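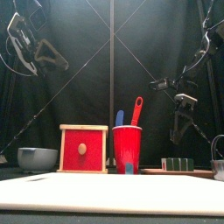 Ticket photo 1: back row of the table, grey bowl at the left, then the red-fronted box, with the kettle over on the right

Filed under: Furniture & Storage > Finishes and repairs

Hello, it's Wenjie Pan again, same order as before (the Namier box, bought through Doherty). I'm adding to my own ticket as I go along, so sorry if it rambles a bit!

The problem, in short: the red front panel was sticking to its frame. Every time the weather turned damp it gripped along the top strip and I had to give it a proper tug, and twice the whole box came along with it. It's only the red part that's painted. The edges are bare wood, and I'd quite like them to stay that way as I love the look of it next to the red.

What I've tried so far:

First go was candle wax along the top edge. Lovely for two days, then back to sticking, and it picked up a grey smudge that I had to rub off with a pencil eraser.

Second go, I moved the box away from the kettle. Your reply asked if it was getting steamed and, well, yes, it used to live right next to the spout. Now there's a red cup between them and the kettle is down the far end. That helped more than the wax did -- I'd say it went from sticking every day to sticking once or twice a week.

Third go was sandpaper. I had 200 grit in the drawer and went along the inside of the top strip, just a few strokes each time and then trying the panel again. I stopped as soon as it moved freely. I haven't touched the red at all. Please don't tell me I should have used 500, I've read the leaflet since!

Where we are on 16th September: the panel goes in and out with one hand. There's a faint rub mark near one corner where the paint used to catch, and I'd like to touch that up. Two questions, then.

Is the red the same one you sell in the little Plundance pots? Doherty's website lists a number 41 and a number 143 and on my screen they look identical.

And should the bare edges have anything on them? My sister swears by oil, but she oils everything, and I'm worried about it creeping under the paint. If a coat of clear wax would keep the damp out I'd much sooner do that.

No need to send a new panel, by the way. I know the last message offered one -- thank you, but I'd rather keep this one going. Leave the ticket open till I've heard about the paint, please, and then you can close it.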